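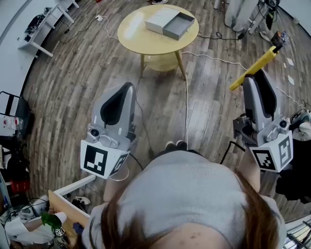
Squeaky boards after the cold snap – oil, wax or leave alone?

mossyteapot
Joined September, posts: 70
Evening all. We moved into the flat on Grindine Road last autumn and I fell in love with the wooden floor before I'd even looked at the kitchen (my sister despaired of me). Now it's February 2024, the heating has been on for weeks and the boards by the window have started to creak and gap a bit. The chap downstairs swears by Hestar hard wax oil, and my mum says leave well alone until spring. Who's right? I'd love to do it myself if it's a job a careful beginner can manage.

oldplane
Posts: 3,000
Your mum, bless her. Wood shrinks in dry heat and most of those gaps will close up again when the weather turns. Don't go pushing filler in now, it'll only get squeezed out come summer and you'll be picking bits of it up with your socks.

Ejigu
Posts: 216
I'd half disagree with that. Gaps, yes, wait. But if the finish has worn through I wouldn't leave it another winter. I did our hall with Nellora in two thin coats and it's been lovely, though the smell hung about for days and the cat took it very personally. A creak is usually a loose board, so oil won't cure it whatever the tin says.

oldplane
Two thin coats of anything over old varnish will just sit there going sticky. Find out what's on it first! A drop of water in a corner, leave it ten minutes and see if it soaks in.

mossyteapot
Thank you both, this is so kind. I'll try the water drop tomorrow before work.

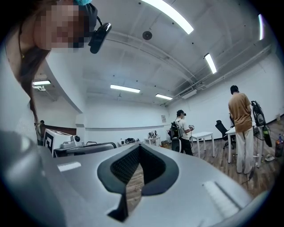

A bit of the wooden floor

Ejigu
Can't tell the finish from that, I'm afraid, so the water test it is. Do it in two or three places – ours was bare by the door and well sealed under the sofa.

hallwaylil
Posts: 2,085
Joining in to say talcum powder brushed into the joints quietened ours for a good while. Cheap as chips and it hoovers up.

oldplane
Until someone mops it. Screws, please.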